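4.2 Floor and Cable Rules for Hand-Held Grippers

1. Keep floor cables at least 20 inches from the operator's feet.
2. Hold both grippers in front of the torso before recording starts.
3. Keep the marker faces uncovered.
4. Stop after 35 minutes and rest both arms.

CAUTION: Do not step backward while a gripper is cabled.

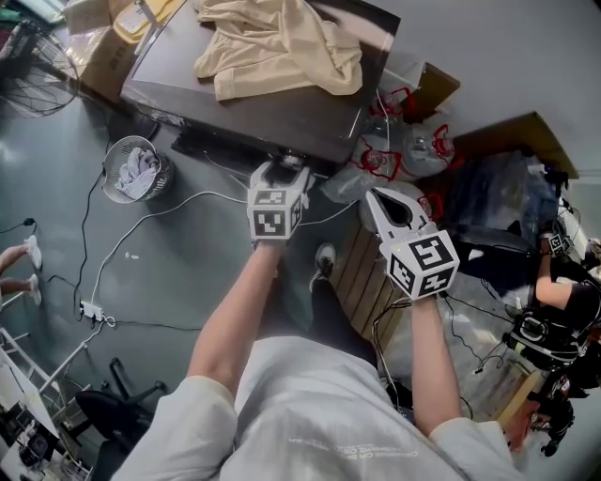 Horácio Macedo asks that rule 1 also cover power strips, as the Levley site already requires. The change will apply from October.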